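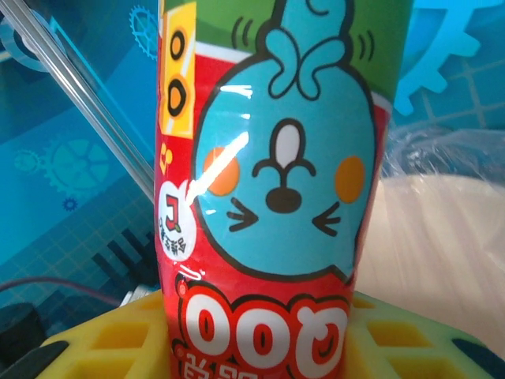

Roya Asadi

Lorne, yes the weir count is still on for November. We need 3 more people on the late shift, ends around 22:00. Bring waders, the Beaudoin landing is all mud agian.

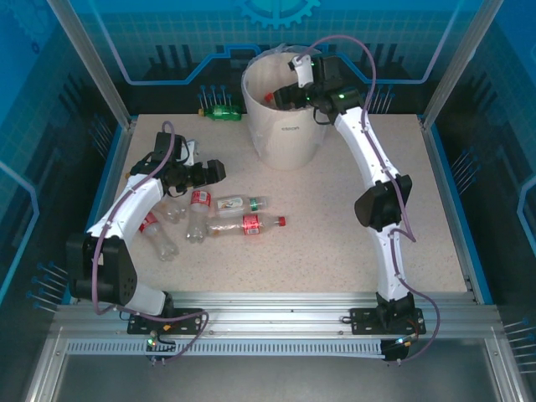
Page last changed: November, 4:12 pm

Lorne Fehr wrote:
> Is anybody checking the eel ladder? Josée says 700 elvers went up last season
> and then the state cut the permit to 12 nights. Seems backward to me.

Josée has the permit letter, ask her. Hearing got moved, no new time yet. Will post when I hear somthing.
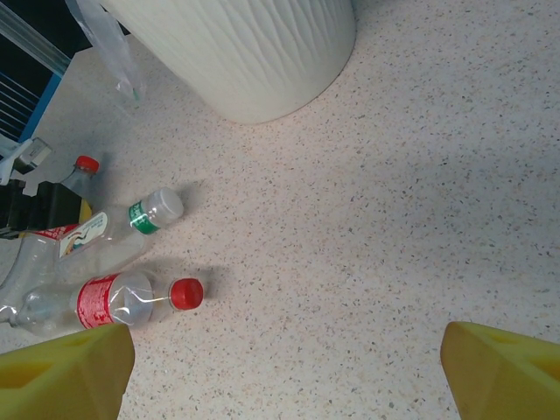 White container on the speckled countertop.

Roya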